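Open day at the Pledstead works, quick write-up

October 4, 2022

Scribbled most of this on the train back so forgive the state of it. Went up to Pledstead for the Brouwer open day, first one they've run since May, and I'd been meaning to go for ages. Train late. Missed the welcome talk completely, walked in halfway through the coffee.

Getting there

Easy enough from the station if you ignore the signs. Take the 56 bus, get off at the Tudberg stop, back over the footbridge. 700 metres they say on the website, felt like more in those shoes. Parking looked full by the time I got there. Sign in at the front, sticky badge, badge falls off, carry on.

They split us into groups of 4. Mine was group 3, last out, so we had a long wait by the door and then a bit of a gallop round everything. Stores first. Racks, boxes, more racks. Then the packing benches, which I'd have liked longer at, but the group ahead was coming back through and it all got a bit squashed.

The table room

Best bit of the visit for me, and I nearly missed it because I was still stuffing leaflets in my bag. Big plain room. White walls, white ribbed metal ceiling with beams across it, long curved light hanging down. After the stores it felt huge. Quiet too, people dropped their voices going in, no idea why.

And the table. I've been looking for a meeting table for our place for months so I was probably the only one in the group staring at the furniture. White top, rounded, nice big sweep to the edge. Shelving just past the end of it. We've got an oblong thing at work with corners that get you in the hip every single time, so a curved edge is exactly what I want.

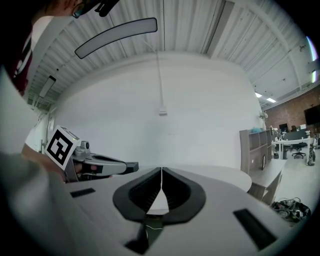 What was going on at it

Small handling work, basically. Sit down, pick up a little thing, put it down somewhere else. Sounds like nothing. Stood watching for ages though, and so did the rest of the group, until somebody's phone went off and we all remembered we were on a schedule.

The thing I keep thinking about is the fluff. Little white fluffy bit, cotton ball sort of size, could have been scrunched up tissue for all I know, held by the tips just off the table. I do a fair bit of craft stuff at home and soft bits are a nightmare. Squeeze too hard and it goes flat, too gently and it's on the floor. Beads I can do all day. Wadding, no thanks.

Dark navy box on the table as well, flat, lid shut. I wanted to know what was in it and didn't ask, annoyed with myself now. Close up the white top has a faint grey marbling in it, which I hadn't expected to like. Plain white shows every crumb and every bit of biro, ours is grey by lunchtime.

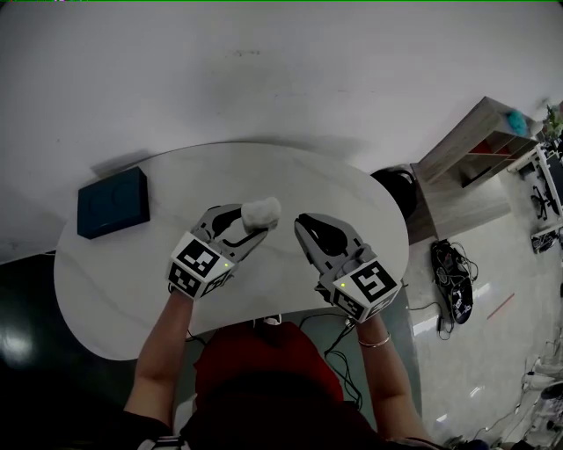
I did ask one of the staff where they got the table and she thought it was a Skindeta but wasn't certain, so if anybody recognises it please email me. Didn't get a price either. Probably out of our budget anyway.

Liked the storage too. Pale wood cabinet with open cubbies next to the table, low enough to stand things on, so it does two jobs. Think I'd go for open ones over doors, our cupboard doors have been hanging off since we moved in. A green plant over that side, which helps a lot in a room that white. Shiny light grey floor. Lovely to look at, I'd hate to be the one mopping it.

Could have stayed another half hour but we were moved along.

Lunch and the rest

Sandwiches. Egg had gone by the time group 3 got there, naturally. Decent cake. Somebody had put out a tray of samples from the packing side and I took two of the little card boxes, they fold up without any glue and I've already broken one trying to see how.

Afternoon talk was on the history of the site. Intresting but the microphone kept cutting out and I was at the back. Caught the part about the old Tudberg yard and the flood, missed the dates.

If you're going to the next one

Get there early and try for the first group. Wear flat shoes. Take a pen, they ran out. Ask to go back to the table room at the end if theres time, the group after lunch apparently got a second look and we didn't. Booking is free but you have to do it through the form, they don't take names on the door.

Will put the leaflets in the office kitchen, help yourselves.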